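News > Press Releases > Planetary Science

About Research Missions Facilities Newsroom Contact

28 August 2025
By Ksawery Baran, Office of Communications

Dreßler Institute Team Finds Signs of Layered Ice Beneath Dust on Small Outer-Belt Asteroid

The Dreßler Institute for Planetary Science announced today that a team of its researchers has found evidence of buried, layered ice on Gradoten, a small asteroid in the outer part of the main belt. The finding is based on nine nights of infrared and thermal measurements made with the institute's Omar telescope, together with a new analysis of older observations held in its archive.

Gradoten measures around 50 kilometers across at its widest point. Its surface is dark and covered in fine dust, and earlier surveys had classed it as a dry body with little scientific interest. The new measurements show that the ground near its north pole warms and cools more slowly than the rest of the surface. According to the team, the pattern is best matched by a thin cover of dust lying over ice, with at least one band of darker, rockier material between two icy layers.

Ice exposed to sunlight at this distance from the Sun would be lost to space over time. A dust cover can slow that loss a great deal, particularly near a pole where the Sun stays low in the sky. The team's models suggest that ice could have survived under the northern plains of Gradoten for most of the asteroid's history, provided that the tilt of its axis has not changed much.

The layering was not expected. A body that formed all at once from a mix of ice and rock would normally show a gradual change with depth. Separate bands point to a more complicated past. One explanation is that Gradoten is a fragment of a larger parent body that was partly melted and later broken apart. Another is that a series of impacts covered older ice with debris, and that water vapor rising from below froze again closer to the surface. The present data cannot tell these two histories apart, and the institute does not favor either one at this stage.
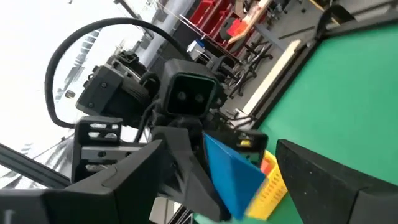
Other members of the small-bodies group have urged caution, noting that very porous rock can hold heat in a similar way and that the polar region was observed during only one season. The authors address this point in their paper. They report that porous rock alone can account for the slow cooling after local sunset but not for the faint absorption feature in the infrared, which appears in the polar spectra and is missing from those taken near the equator. They agree that a second season of measurements is needed before the result can be called firm.

The study draws on more than 3000 separate spectra. Of these, 300 cover the polar region at a quality high enough for layer modeling. The remaining spectra were used to map the average surface and to correct for changes in Earth's atmosphere during the observing nights. All of the calibrated data will be placed in the institute's public archive when the paper appears, along with the software used to produce the temperature maps.

Icy asteroids are of interest to scientists who study how water was distributed in the early solar system. Comets were long considered the main carriers of water from the cold outer regions to the inner planets. In recent years, attention has also turned to asteroids, some of which contain minerals that formed in the presence of water. A small body that still holds ice, and in which the order of the layers has been kept, could offer a record of when that water arrived and how warm the surrounding material became.

The result also has a bearing on mission planning. Gradoten is one of several targets under review for Nusonik, a proposed small spacecraft that would fly past two or more outer-belt asteroids and map their surfaces in the infrared. The current design includes a radar instrument able to detect changes in material several meters below the surface – a depth that would reach the upper icy layer if the team's models are correct. No decision on targets or on launch dates has been made.

Gradoten will next be well placed for observation in January, when its north pole will again be turned partly toward Earth. The institute has set aside time on Omar for that period and has invited other observatories to take part in a joint campaign. Groups with access to mid-infrared instruments are especially encouraged to apply.

Requests for interviews and for advance copies of the paper should be sent to the Office of Communications. Temperature maps and a plain-language summary of the findings are available from the newsroom on request.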